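Estación de captura de demostraciones Mudov

Compartir 8 · Comentarios 3

Mudov es una estación de sobremesa para registrar demostraciones de manipulación con un brazo y una pinza de dos dedos. Se suministra configurada para tareas de recoger y colocar, que son las que suelen abrir un conjunto de datos nuevo: el operador teleopera el brazo, el software Gondari sincroniza vídeo y estado articular, y cada intento queda guardado como un episodio independiente con su etiqueta de resultado.

La tarea de referencia incluida en la entrega utiliza un bloque rojo y dos cestas rectangulares trenzadas sobre un mantel blanco. El fondo claro facilita la segmentación del bloque; el trenzado aporta textura suficiente para comprobar el enfoque.
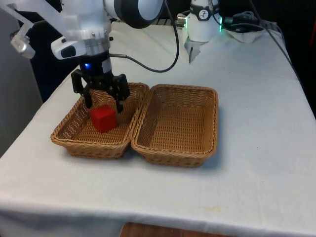
El esquema de episodio es fijo. Cada registro contiene las posiciones articulares, la apertura de la pinza, la orden enviada por el operador y los flujos de vídeo activos, todos con la misma base de tiempo. La instrucción en lenguaje natural se introduce antes de empezar y se puede corregir después sin tocar los datos brutos. Los intentos fallidos no se borran de forma automática – se marcan, y el equipo que entrena decide si los incluye.

Vistas disponibles

La estación combina cámaras fijas en el entorno de la mesa con una cámara en la muñeca. Las primeras dan la posición relativa de las cestas, el objeto y el brazo. La de muñeca cubre los dedos y la zona inmediata de trabajo, y es la que más pesa en los últimos centímetros de la aproximación. 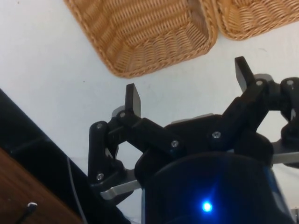 Vista de muñeca: dedos abiertos y, al fondo, las dos cestas.

La calibración extrínseca se guarda con cada sesión. Si se mueve un soporte, Gondari exige repetirla antes de admitir episodios nuevos. El aviso no se puede desactivar desde el perfil de operador, solo desde el de administrador.

Procedimiento de grabación

El operador coloca el objeto, selecciona la variante y confirma el inicio. Al terminar, valida o marca el episodio y devuelve el brazo a la posición de reposo. Recomendamos bloques de 80 episodios por operador, con una pausa entre bloques. En sesiones más largas los movimientos tienden a volverse repetitivos y el conjunto pierde variedad.
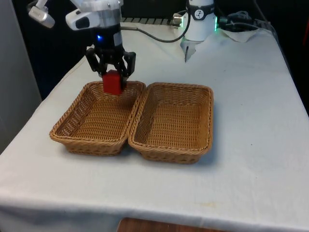

El agarre y la suelta se anotan a partir de la señal de apertura de la pinza. El umbral se ajusta por objeto. Con piezas blandas conviene revisar las marcas a mano, ya que el cierre es gradual y el instante de contacto queda mal definido.

Variación de la disposición

Wemurel, el módulo de planificación de escenas, propone posiciones iniciales para el objeto y las cestas y lleva la cuenta de las zonas poco cubiertas. Admite inicios dentro de una cesta, sobre el mantel o entre ambas. El conjunto de demostración que acompaña al equipo reúne 1429 episodios revisados por Leonie Görtz, responsable de datos en Hutsuliak.
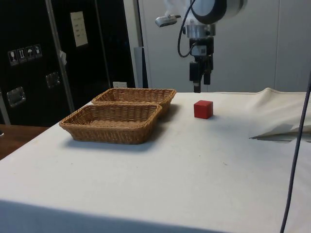 Disposición con el cubo sobre el mantel y las cestas desplazadas una respecto a otra.

Exportación

Los episodios se exportan por sesión o por tarea. El vídeo puede salir a resolución nativa o reducida; las series de estado se entregan siempre completas. Las particiones de entrenamiento y validación se generan por sesión, de modo que dos intentos consecutivos no acaben en lados distintos.

No incluidos: mesa, ordenador de entrenamiento y objetos adicionales. El mantel y las cestas se sirven también como recambio.

Ficha revisada el 21/06/2026.

© Hutsuliak · Contacto · Volver arriba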